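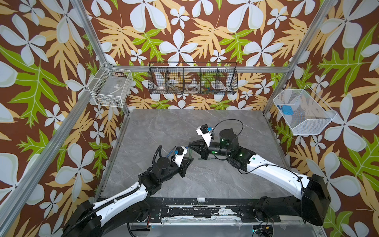

Figure 4. Wall baskets over the tabletop at Trarkby: white wire (left), black with five compartments (back), white fine mesh (right).

Print this article | E-mail this article

4.2 What the baskets ended up holding

I should say right away that I went into this part of the study with a strong opinion. I like things on walls. My own desk at home has a pegboard over it that my family makes fun of, and if you'd asked me before we started, I would have told you that three baskets over a work surface would beat any drawer ever made. The results are kinder to drawers than I expected, so take what follows as coming from a slightly bruised believer.

The setup is simple enough. The table has a gray marble-patterned top, and the walls on three sides of it carry a brown floral paper with big pale flowers and yellow and lime-green leaves (more on the paper in a minute, it matters more than I wanted it to). Each wall has one wire basket. The back one is long and black and split into five compartments. The left one is a plain rectangular white basket, open at the top, with a clear plastic insert. The right one is a shallow-looking white mesh thing with sloping sides, and it's mounted at an angle.

We used the Flurumeo sorting task from the Luron pilot with very few changes. Each of our 60 participants was handed small household and craft items in turn and asked two things: where would you put this, and where would you look for it tomorrow? The first answer is the "home" and the second is the "hunt," and when the two agree I call the item settled. People could name any of the three baskets, a single compartment of the black one, or the tabletop. They could also say "somewhere else," which got used a lot more than I'd planned for. The full task gave us 676 usable pairs of answers after we threw out the ones where a person changed their mind halfway through the sentence (it happens constantly, and I have no idea how to code it).

The black basket won, and by a wide margin. Dividers help people. I don't think that will shock anyone who has ever owned a silverware tray, but what surprised me was how early the dividers started working. People would say "second from the left" before they'd said a word about what the item was for. Position came first and the reason came along later, if it came at all. When Mikkel Hallgrímsson went back over the recordings, he found the same order again and again - a hand pointing, then a pause, then some story about why that spot made sense.

The contents of the black basket had a pull of their own, too. At its left end there's a small white bowl with red and brown markings, and that bowl acted like a flag. People who couldn't remember a single other thing about the basket remembered the bowl end. The clear round piece in the middle did nothing of the kind. Being see-through, it more or less vanished against the wall behind it, and a number of participants described that compartment as free and then put something in it! The little blue, green and red bits farther to the right landed somewhere between the two. Everybody noticed there was color there, and hardly anybody could tell us afterward what the colorful things were.

I want to spend a moment on that last point. We tend to talk about storage as if seeing a thing and knowing what it is were the same event. In our answers they came apart all the time. A participant would say "the bright stuff" and point correctly, and would then be perfectly happy to leave it at that. For daily use this is probably fine. If I know the bright stuff is on the right-hand side, I'll get to it. It goes wrong when two kinds of bright stuff share a wall, and then "bright" stops being an address.

Skarphéðinn Bach argued in our meetings that the wallpaper should have been plain. He may be right. A brown ground with large pale flowers is a busy thing to look at, and white wire in front of pale petals gets lost pretty easily. My case for keeping it was that people live with wallpaper. They live with patterned curtains and fridge doors covered in paper, and a storage test done against bare white walls tells you how storage works in rooms that very few of us have. We left it up. The black basket stood out well against it and the two white ones less so, and some of the black basket's win has to be put down to that. I can't tell you how much. We'd need to swap the baskets around, and that's on the list for December.

The left basket gave us the most confusing answers of the three. It has a clear box in it, and the box carries a small white label, and you would think a label would settle the matter. Our participants treated it as a kind of locked door. They assumed the label meant the space was spoken for, so they were reluctant to add anything, and yet they didn't read it closely enough to say what it was spoken for by. Several told us they'd put small loose things under or beside the box and leave the box itself alone. I do exactly this with the labeled tins in my kitchen, so I felt for them.

Then there's the mesh basket on the right. I had high hopes for it. Fine mesh holds small things that would slip through ordinary wire, and the tilt brings the inside toward you. What people told us is that it felt temporary. The word "dump" came up, as in "I'd dump it there for now." It holds one blue object, close to the left end, and that was enough to make it the odds-and-ends basket in people's minds. A single item with a lot of bare mesh next to it says "put anything here," I guess.

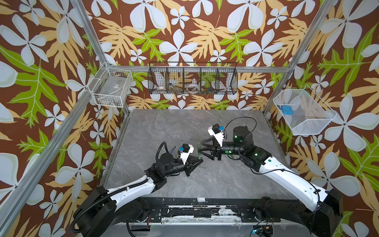 4.3 Long things, and why they never get a home

Everything above concerns items that fit in the palm of your hand. Long items are another story, and I nearly left them out of the paper. I'm glad I didn't - they were the most fun part to argue about.

By long I mean anything that clearly won't lie flat inside one compartment: rods, dowels, tubes, brushes, pens with caps on, that family. In the Flurumeo list they make up a small share of the 200 items, but they produced more "somewhere else" answers than any other group. Only six of them were settled in the sense I gave earlier. Six! For comparison, nearly every palm-sized item got there with at least half of the people asked.

The reasons people gave were all over the place. Some wanted to stand long things up, and then noticed that the baskets don't really invite it. Some wanted to lay them across the top of the black basket like a shelf, ignoring the dividers completely. The largest group wanted them on the table. They didn't say so as a joke or a shrug, either. To them the tabletop was the right home for a rod, in the same way that the side of the sink is the right home for a bottle brush.

I find this pretty convincing after watching my own habits for a few weeks. A long thing on a flat surface is easy to see and easy to grab, and it doesn't hide anything else. It also rolls, and here the marble pattern is no help at all. It's a surface with a lot going on visually (pale veins on gray), so a pale stick can be harder to pick out than you'd expect. The beige wooden dowel was the worst of the bunch for this. People named it last or missed it. Green rods did much better, and the bright blue slit tube, the one that looks like a split foam sleeve, was never missed by anybody. 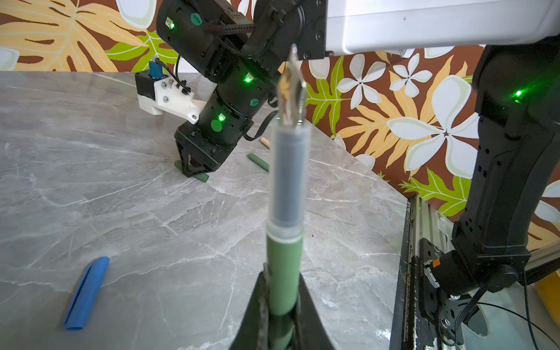 Figure 5. Long items at the tabletop: a green cylinder with a see-through upper part, green rods, a short dowel and the blue slit tube.

The green cylinder with the translucent top deserves its own paragraph. It's matte sage green below, then there's a thin white ring, and above that a long see-through section that narrows to a pale beige tip. Participants had no shared name for it. It was a pen, a brush, a marker, a "dropper thing," and in one set of notes just "the fancy one." You'd expect an item with no name to be a pain to store. It was one of the six settled ones. People said, almost with one voice, that it should stand upright. I think the shape does that. There's a clear bottom and a clear top, and once you know which way is up you also know how you want to keep it.

The plain green rods have no such up and down, and their answers were scattered all over. I had assumed color would carry them: same green, same family, keep them together. A few people did group the rods with the sage-green cylinder on those grounds. More people split them, with the cylinder upright and the rods lying down, and didn't mind a bit that the greens ended up in two places. Shape beat color here. In the black basket, you'll remember, color did most of the pointing. I don't have a tidy account of why it flips, and Skarphéðinn and I still disagree about it. He thinks length makes people picture the hand movement, and that the movement drowns out everything else. I think people simply group by color when they can't tell what the things are.

A practical word for anyone setting up something similar in their own room. If I were to redo the wall at home tomorrow, I'd hang a divided basket in the middle, put something odd and easy to remember at one end of it, and leave a low open tray on the table for long things. I would not fight the urge to leave rods lying out. In the Ladefoged trial, where the participants got to propose their own layout, the open tray turned up over and over, usually along the back edge and usually with no label.

Two cautions before moving on. Our answers are answers, and what a person says about tomorrow is a long way from what they do tomorrow with their hands full. Also, every participant met the baskets in the same positions, so "left" and "label box" are tangled together in all of the numbers above. Mikkel has drawn up a rotation plan that fixes the second problem. For the first one we'd need to come back to the same people after a few weeks of real use, and the item list for that, last revised Jul 14, 2023, is given in Appendix B along with the wording of both questions.

Print this article | E-mail this article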